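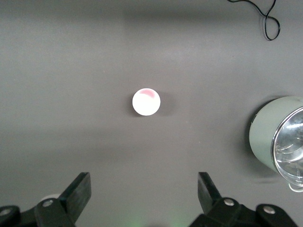
## Games room, ground floor

- [x] Tabletops wiped and free of splinters. Matte gray finish is dull in places but sound.
- [x] Small balls checked for cracks. Split ones go in the trash, red marking or no red marking.
- [ ] Cables kept off playing surfaces. Remind the evening group again.
- [x] Net clamps tight. One pad missing, replacement ordered from Trirkari.

## Exits and lighting

- [x] Both fire doors open fully from inside.
- [ ] Exit sign over the side door. Lit, but flickers. Canix quoted 165 dollars for a new unit – waiting on approval.
- [x] Hallway clear to full width. Folding chairs moved back to the closet.
- [x] Emergency lights tested, stayed on for 19 minutes before I switched them back.

## Kitchen

- [x] Extinguisher gauge in the green, pin and seal in place. Tag initialed for December.
- [ ] First aid kit. Short on burn gel and medium gloves.
- [x] Fridge at 38 degrees.
- [ ] Outlet left of the sink trips when the kettle and toaster run together. Taped over until the electrician comes.

## Outside

- [x] Ramp handrail solid, no loose bolts.
- [ ] Third step has a chipped edge. Painted yellow for now. Patch needs a dry day.
- [x] Salt bin roughly half full. Next delivery from Primach is 14 bags.

Room limit stays at 200 for the main hall. The card by the door has faded and needs reprinting.

Checked by Lucrezia Bellini, finished 4:40 p.m.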